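Bench notebook, refurb room
November 5, 2025
4 min read

Started on the Furdale towers. They came over from the Gavham site office and most have sat in the store since March, so there is dust in everything. Kadri Kütt had already wiped the outsides and stuck job numbers on them. First one through is job 338.

Put it on its side with the panel off and left it open while I went round with the brush and the air can. Worst of it was in the drive cage, where the perforations had felted over, and along the slot brackets. The fan on the graphics card turned freely by finger but had a ring of grey fluff behind the blades. Held the fan still with a cotton bud while blowing it out. Kadri's note from the last batch says not to let them spin under the air, and she is right, we lost one that way.

Order of work I am settling on for these: note the memory, reseat the memory, check the power leads, take the drive out, clean, put everything back, first boot. I tried the drive first on the test machine last week and ended up with my elbow in the cables for the rest of the job. Memory first is better, with the case lying flat and nothing else loose.

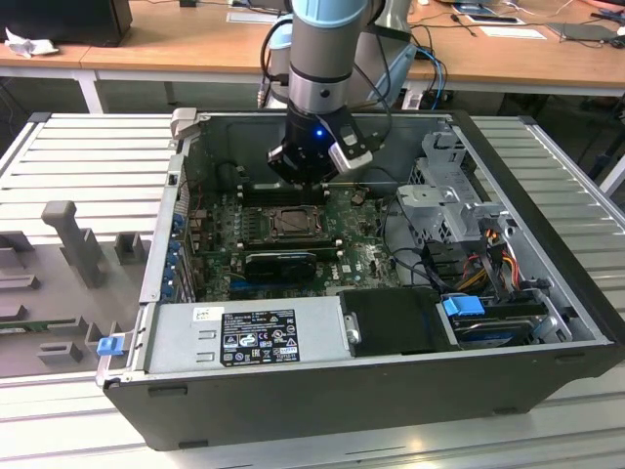

Memory was seated on one side only when I checked it, the far end of one stick sitting proud of its catch. Might explain the fault on the Gavham sheet, which says "beeps, no picture, sometimes all right if left". Took both sticks out, wiped the contacts, put them back and pressed until the catches went over by themselves. Did not swap the sticks between slots. If the fault comes back I want to know it was in the same arrangement.

Power leads all fine. The bundle off the supply is stiff and wants to spring back over the cage, so it needs a tie. We are nearly out of the short ties. Used a long one and trimmed it. Trimmed ends are sharp, turn them to the inside.

Drive came out on its blue caddy tab without any trouble. Label photographed for the wipe record, then the drive went to the Skuvdale shelf with the others. Please do not put anything else on that shelf until the wipe list is signed. There was a box of keyboards on it this morning and I have moved it under the bench.

The black shroud is a nuisance to refit. Lower edge goes in first, then push down towards the cage. If it stands up at one corner the side panel will close but it bulges, and then the panel catch does not hold – I had it open and shut four times before I saw what was wrong.

First boot at 12 minutes past two, no beeps. Left it on the memory test over tea and it got through 7 passes with no errors. Clock had lost its date so the coin cell wants changing. I would do the cell on all of them as a matter of course and save having the covers off twice.

To do:
– order coin cells and short cable ties from Ibarra (ties come in bags of 200, one bag is plenty)
– ask Gavham if they kept any of the power cords
– new cotton buds, the cheap ones shed
– Kadri to check my entry for 338 against the fault sheet before it goes up to the store

Next one tomorrow, same order. If the memory turns out to be badly seated on that as well I will look at all the sticks before doing any more cleaning.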